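Home Rooms Tools Paint & Paper Letters About

The Prumau paper hanging kit, after four rooms

27 September 2020
8 min read

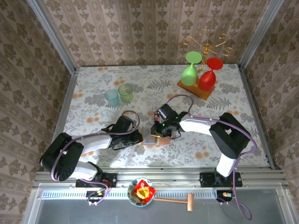

Decha Kaewsai wrote in after my post on stripping the hallway to ask why I bother with a kit at all, when a bread knife, a clean dustpan brush and a bucket had done three bedrooms for him and the seams were still flat. Fair enough! I've hung paper with worse. My first ever wall was done with a plastic ruler and the kind of scissors you cut coupons with, and it looked fine if you stood in the right corner. But I've now had the Prumau kit since May, I've taken it through four rooms, two of them mine, and I like it so much that I want to talk about it at length. So, Decha, this one's for you, bread knife and all.

What you get is a canvas roll that ties with a tape, and inside it a smoothing brush, a seam roller, a long trimming guide, a snap-off knife with a tin of blades, a pair of long shears, a plumb line with a brass bob, and a pasting brush. No bucket, no table, no sponge. The whole roll weighs 577 grams on my kitchen scale without the pasting brush, which I took out on the first day and haven't put back (more on that in a bit). I paid $66 for it with my own money.

The brush

I'll start with the smoothing brush because it's the thing I would save from a fire. The bristles are short, and they're packed in tight, and the handle is just a flat bar of beech with the edges taken off. You hold it like a blackboard eraser. I'd used a plastic smoother for years and believed people who said it made no difference, and then I did one drop with this brush and went back over the whole previous wall just to feel it again.

The bubbles go where you push them. That sounds like a small thing, but if you've ever chased one bubble from the middle of a sheet to the edge and had it split into a family of bubbles on the way, you'll know the joy of it. Start down the middle, work out to the sides in a sort of fishbone, and don't press hard. On a heavy paper you can lean on it a little. On the thin uncoated paper in my back bedroom I barely let the bristles bend and it still laid flat.

It does shed. Mine dropped a few bristles in the first room, and I found one of them a week later under the paper, of course, right at eye height beside the light switch. Give it a good hard rub on an old towel before you use it the first time. It hasn't dropped one since.

Shears and knife

The shears are good — long blades, proper weight, a nice slow crunch when they go through pasted paper. They need wiping after every single cut. I know everybody says this and everybody skips it. Paste dries in the pivot, the blades start to chew, and then you tear the bottom of a drop you've just spent ages matching. I keep a wet rag over my shoulder and a dry one in my back pocket and I look ridiculous.

The knife is ordinary. It's a perfectly nice snap-off knife and the blades in the tin are sharper than the ones from my hardware store, but it's the sort of thing most of us already have rolling around in a drawer. Snap the blade more often than you think you should. I do a fresh edge for each drop, top and bottom, and that's one thing Decha and his bread knife can't answer. Wet paper wants the sharpest edge you've got. If you feel it drag even slightly, stop and snap.

The trimming guide

My favorite surprise! It's a long strip of steel with a folded lip on one side for your fingers, and the other side is ground thin enough to tuck right down behind a baseboard or into the angle of the ceiling. You push it in, run the knife along, slide it over, run the knife again. The trick is to leave the blade in the paper while you slide the guide, and then you don't get that little step in the cut where the two passes meet.

I wish it were a touch shorter, or that they'd put a short one in the roll as well. In the alcove next to my chimney there wasn't room to lay it flat, and I ended up using an old putty knife for the last stretch. Around a window it's a bit of a wrestle too. On a long plain wall, though, it's heaven, and I trimmed the whole dining room in one evening with the radio on.

Seam roller

It's fine. It's small, it has a smooth hard wheel, it rolls. I used to be a heavy roller and I've reformed. Go over a seam once, gently, a little while after you've hung it, and leave it alone. If you roll too early or too hard you squeeze out the paste that was supposed to be holding the edge down, and you also get a shiny track that shows every time the lamp is on. Skip it completely on anything embossed and just pat the seam with the brush.

The plumb line

I nearly laughed when I saw this in the roll, as I own a laser level and I'm fond of it. Then the laser ran out of batteries halfway through my sister's landing and the brass bob came out, and I haven't gone back. You pin the string up high, wait for the bob to settle, make a few pencil ticks down the wall and join them up. It doesn't beep. It fits in a pocket. In an old house with doors opening and a draft up the stairs it takes a while to stop swinging, so have a cup of coffee ready.

Please do use something, by the way, even if it's a key on a thread. Corners lie. I don't think I've met a straight one yet, and with stripes or any pattern that runs in columns, a bad start just gets worse as you go along the wall. I drop a fresh line after every corner now, including the ones that look good.

The pasting brush

And so to the one dud. It's too small and too soft, and loading it takes forever. I did half a drop with it and went to find my old wide one, a Kamolrat I've had for so long that the writing has come off the handle. If you're using a paste-the-wall paper you'll want a roller anyway. I've kept the little brush for dabbing paste behind lifted edges and it's very good at that, so I can't be too cross.

Which papers I tried it on

My own two rooms were a heavy non-woven from Flostum with a big leafy repeat, and the thin old-fashioned paper in the back bedroom, which needs pasting, folding and a rest before it goes up. My sister chose a vinyl for her landing. The fourth was her downstairs bathroom, done in the leftovers plus one extra roll that turned out to be from a different batch. You can see the change if you know where to look. She knows where to look. Check the batch numbers before you open anything, and write one on the wall behind the last drop so you've got it when you need to patch.

The kit was happiest on the Flostum. Big soft drops, time to slide them about, and the brush gliding over the lot. The vinyl was harder going. It didn't want to stay down at the overlaps in the corners, and I had to buy a tube of overlap adhesive, and no brush in the world would have helped there.

How does it compare?

I borrowed the Sostska set for the landing so I'd have something to put it against. It comes in a hard case that everybody seems to love, with a slot for each tool, and it includes a sponge. The shears are a bit lighter and I can see people with smaller hands liking them better. The smoother is plastic with a felt edge. It's kind to delicate papers, but I missed the brush within minutes, and the felt gets gummy and has to be washed out and dried before you can carry on. The guide is plastic too, and I put a nick in it with the knife on the very first ceiling line, so every cut after that had a tiny bump in the same place.

The case is lovely on a shelf. On a ladder I'd take the canvas roll. You can untie it, hang it over the top step with everything facing you, and grab what you need without looking down.

Looking after it

Warm water, no soap, straight after you finish, even if you're tired and it's late and there's pizza. Shake the brush out and dry it flat, bristles to the side. I stood mine up on its bristles once and it had a bend in it for a week. A drop of oil in the pivot of the shears. The steel guide got a few rust freckles after I rolled it up damp, and they came off with a bit of fine wire wool. The canvas can go in the machine, though it shrank a little and the guide is now a snug fit.

Would I buy it again? Yes, tomorrow, and I'd give the pasting brush to a child for watercolors. If you already have good shears and a guide you like, see whether your local store will sell you the smoothing brush by itself — mine had a loose one in a basket by the register, and I've put it aside for my sister's birthday. And Decha, if you ever get bored with the bread knife, try one wall with a steel guide and write and tell me how the ceiling line came out. I'm starting on the stairwell next, with a borrowed ladder and more paste than I've ever mixed in one go.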